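Rechercher dans le guide… OK

Guide d'installation Zosow — Section 2 : préparer la salle d'atelier

Une salle bien préparée, c'est déjà la moitié du plaisir ! Suivez les étapes dans l'ordre, vous verrez, ça va vite.

1. Essuyez le tableau blanc avec un chiffon sec, puis écrivez le programme du jour au marqueur noir, assez gros pour le fond de la salle.
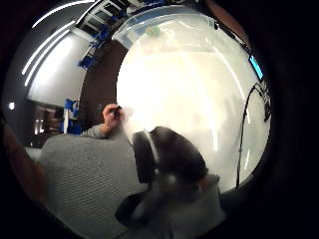

Note : gardez toujours un marqueur de rechange à portée de main. Un trait pâle se lit très mal dès que la lumière tape sur le tableau.

2. Dégagez la table et posez l'écran près du bord, incliné vers les participants.

3. Branchez les connecteurs un par un, sans forcer. L'écran s'allume — joli moment, à chaque fois !
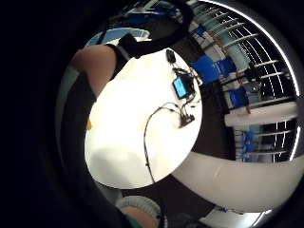 4. Faites passer le câble long du côté opposé aux chaises et laissez-lui du mou (40 cm suffisent).

Attention : ne tirez jamais sur les fils fins. Pour débrancher, tenez le connecteur.

5. Rangez les accessoires dans les bacs de l'étagère, les plus lourds en bas.
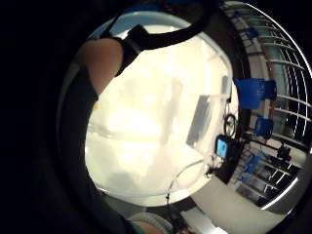
Collez une étiquette sur l'avant de chaque bac : adaptateurs, câbles, marqueurs. À la séance suivante, vous retrouverez tout du premier coup, et c'est un vrai bonheur.

Passez ensuite à la section 3, « Accueillir le groupe ».

11 partages · 2 commentaires

Rédaction : Ismail Abdel Rahman — © Zosow — Contact — Haut de page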